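4.2 When the head camera has nothing to say

I went into this part of the project pretty sure the head camera would carry most of the load. It sees a lot of the room, it doesn't swing around with the arm, and every baseline we inherited from Sumus leans on it. So when Chae-won Seok first plotted the gate values from Ki over whole episodes, I thought she'd mixed up the two streams (she hadn't, and I bought the coffee).

A quick reminder of the setup from Section 3. Ki takes one head image and one wrist image at each step and puts out a single gate value between zero and one. Near one, the policy is mostly listening to the head. Near zero, it's mostly listening to the wrist. We trained it on 425 episodes from our Zarnidau recordings and kept 14 more aside, which gave us 2611 paired frames for testing. The gate never gets a label of any kind. It only learns from how well the policy predicts the next arm motion.

What surprised me was how sharply the gate moves once the gripper drops out of the head view. I'd expected a gentle slide, and what we got looks more like a light switch! Frames with a lot of kitchen in them and no arm are the clearest case. There's plenty to look at, with a sink full of dirty dishes and a drying rack next to it, and almost none of it helps you decide where two fingers should go next. Sumus still spends effort on those frames, and its predictions wobble when it does.

Figure 4. Head view with no arm or gripper visible. 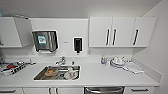

4.3 What the wrist camera picks up instead

The other half of the story is what the policy gets when it turns to the wrist. My worry going in was that wrist images would be too close up to be useful. You lose the table edge, you lose most of the layout, and any small turn of the arm moves everything at once. Chae-won Yeom had a better feeling about it than I did, and she set up the occlusion test we use in this section. It's simple: we gray out one patch of the wrist image, run Ki again, and measure how far the predicted motion shifts. Then we move the patch and do it again until we've covered the whole image. It's slow, but I trust it more than the attention maps, which look nice and change every time we retrain.

Of the 2611 test frames, 1997 had their most sensitive patch on or right next to a gripper finger. That's just over three quarters, and it held up across three training seeds with only small changes in the maps. The rest were split between hole edges, thin parts and plain background, and I'll come back to the background ones because they bug me.

Figure 5. Wrist view over a dark gray plastic part, with both gripper fingers partly visible. 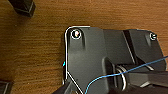
Thin, flexible things were where I expected Ki to fall apart. They cover very few pixels, they bend, and our encoder shrinks the wrist image quite a bit before the gate ever sees it. Still, the maps are better than I'd feared. In Figure 5 the second-strongest patch, after the finger at the lower right, sits where the blue wire passes over the metal ring. Color is probably doing a lot of the work there, given how much that light blue stands out against dark gray plastic. When we turned the wrist images to grayscale, the patch got weaker but stayed in the same place, so shape must count for something too. The two screw holes near the top of the part barely registered, which makes sense to me for a policy that's only predicting the next motion.

Now for those background frames. In a fair number of them the most sensitive patch landed on bare wood grain, and I don't have a good explanation. Yeom thinks the policy reads the grain as a cue for how the wrist is turned. Seok suspects the patch size, and she has a point, as switching to smaller patches in Clukano made some of these cases go away. We left the original patch size in for all the numbers above so they match Table 2, and the small-patch maps are in the appendix.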